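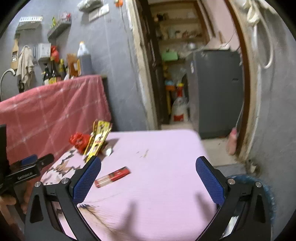 Skorkier table cover, wipe-clean, pale colours

The Skorkier is a cover for the kitchen or dining table, made for everyday meals and snacks. The back side is soft and does not scratch the wood. It is sold by the metre from the roll, width 140 cm, and we cut it in our shop in Lại.

Cleaning: take a damp cloth with a little soap. Please do not use bleach and do not iron. Tea and beetroot should be wiped the same day.

Delivery: 2 working days after cutting. Pieces which are already cut to your size cannot be returned, so please measure the table twice and add about 34 cm to the length if you like the cloth to hang down.

Samples are free, up to 2 per order. For round tables write to Leilani Delacroix before you order.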